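Nilau (bras robotisé)

Le Nilau est un bras robotisé de table vendu en kit par la société Trulmont, à Wundesau. Imprimé en 3D dans un plastique orange que le catalogue qualifie de « discret », il est destiné aux écoles, aux ateliers partagés et aux particuliers qui disposent d'un coin de table et de plusieurs soirées. Le kit est commercialisé sous trois formes : pièces à imprimer soi-même, pièces déjà imprimées et bras monté. Cette dernière formule est la plus chère et, selon le fabricant, la moins instructive.

Historique

Le projet naît dans l'atelier de Florencio Carretero, alors professeur de technologie, qui cherche un bras assez bon marché pour qu'un élève puisse le casser sans réunion de parents. Les premières versions utilisent des engrenages imprimés, abandonnés après que l'un d'eux a perdu ses dents devant l'inspection. Carretero s'associe ensuite à Vidar Solberg, électronicien, qui impose des servomoteurs du commerce et un connecteur unique pour toute la gamme. Le connecteur change à la version suivante.

La commercialisation est annoncée pour décembre, puis repoussée. Le kit est finalement mis en vente le 16 avril 2019, avec une notice en norvégien et en allemand. La traduction française, due à un client mécontent, est adoptée officiellement par la suite et figure toujours dans la boîte. Elle a conservé certaines de ses remarques d'origine, notamment à l'étape du câblage.

Description

Le bras est constitué de segments orange articulés par des servomoteurs noirs de modélisme. Les liaisons sont apparentes et les câbles courent à l'extérieur de la structure, avec un peu de mou aux articulations. Trulmont présente ce choix comme pédagogique ; les utilisateurs y voient surtout une bonne façon d'accrocher sa manche. L'effecteur est une pince à deux doigts effilés, que la documentation appelle « le bec » dans deux chapitres et « la main » dans tous les autres.

L'ensemble se fixe au bord de la table par un serre-joint. La notice insiste sur ce point en caractères gras, puis y revient en annexe : un bras non serré, lancé à pleine vitesse, se déplace lui-même plus volontiers que l'objet visé.
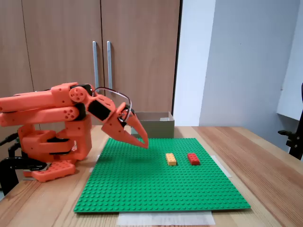
Bras Nilau au-dessus d'une plaque LEGO verte portant deux briques 2x4.

Le logiciel de commande, baptisé Haugland, fonctionne sur un ordinateur ordinaire. Il propose un mode manuel, où chaque articulation répond à un curseur, et un mode séquence, où l'on enregistre des positions que le bras rejoue dans l'ordre. Un troisième onglet, « Avancé », est resté grisé pendant les deux premières années. Il est désormais actif et contient le choix de la langue.

Contenu du kit

La version à monter comprend les pièces structurelles, les servomoteurs, la carte de commande, le serre-joint, la visserie et un sachet de vis supplémentaires dont la notice ne fait pas mention. La nomenclature compte 278 références. Le fabricant conseille de les trier avant de commencer, conseil que les acheteurs découvrent en général à la page 20, une fois l'épaule assemblée à l'envers.

La table, les objets à manipuler et le bac de réception restent à la charge de l'acheteur. Une boîte en carton fait l'affaire pour ce dernier usage, et le fabricant fournit un patron à découper à l'adresse de ceux qui n'auraient pas conservé d'emballage.

Exercice de la plaque

L'activité la plus répandue parmi les possesseurs du Nilau est dite « exercice de la plaque ». Une plaque de base LEGO est immobilisée devant le bras avec du ruban adhésif, une boîte ouverte est placée à proximité, et il s'agit d'y transférer des briques une à une. L'exercice a été mis au point par Ylva Kvam, formatrice, pour remplacer la démonstration initiale, qui consistait à servir du sucre et laissait des traces.

Sa difficulté tient moins au transport qu'à la saisie. Une brique 2x4 offre une prise très différente selon qu'on l'aborde par son long côté ou par son petit côté, et les doigts du bec pardonnent peu. Si la brique est enfoncée sur les tenons, le bras tire, la plaque se soulève et l'on comprend l'intérêt du ruban adhésif. Kvam recommande donc de simplement poser les briques pour les premières séances. Elle recommande aussi de repérer la position de la plaque au crayon, car une séquence enregistrée la veille ne sait rien du ménage fait entre-temps.

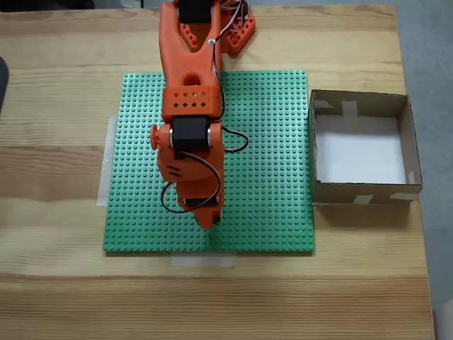

Accueil

Le Nilau a reçu un accueil favorable dans la presse spécialisée, qui a salué son prix, 579 euros en version à monter, et la facilité avec laquelle on remplace une pièce abîmée. Dans son banc d'essai, Edvin Lindqvist lui reconnaît « une patience admirable, très supérieure à celle qu'il exige de son propriétaire ». Il déplore en revanche le jeu de l'articulation du coude et le bruit des servomoteurs, qu'il compare à celui d'un tiroir à couverts en deuil.

Frøydis Backlund, qui a équipé plusieurs classes, se montre plus réservée. Elle juge le matériel solide mais la notice trop bavarde, et signale que l'étalonnage doit être repris après chaque démontage. Trulmont a répondu par une mise à jour de la notice, plus longue de deux pages.

Un lot de 1 000 exemplaires a été produit pour la deuxième série. Elle conserve l'orange d'origine, malgré un sondage mené auprès des clients, qui réclamaient majoritairement du gris.

Service et garantie

La garantie couvre la carte de commande et les servomoteurs, à l'exclusion des chutes, des liquides et de ce que les conditions générales nomment « les concours ». Les pièces imprimées n'y figurent pas, mais leurs fichiers sont téléchargeables gratuitement. L'assistance se fait par courriel, en semaine. Les demandes relatives à l'étape du câblage reçoivent une réponse automatique renvoyant à la traduction française.

Voir aussi

Bras manipulateur
Servomoteur
Impression 3D
Wundesau (atelier de)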